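Chapter 6
Comparing Hand-Held Grippers

A gripper that does well on one object may do poorly on the next. This chapter compares two finger designs, the Avram and the Clunance, using trials run at the Kiltdale shop in August. Each design was tried on 40 objects, for 597 usable trials in all. Section 6.1 covers the setup and Section 6.2 the scoring.

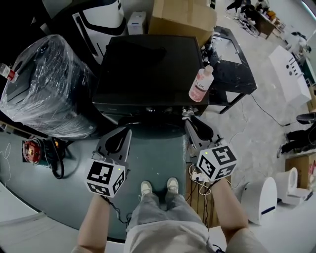
Tracking comes first, as a finger cannot be scored if its position is unknown. A white cube with black-and-white markers on each gripper gives the camera a pattern to follow. Keep the cubes in view during a reach, and check cable slack before you start.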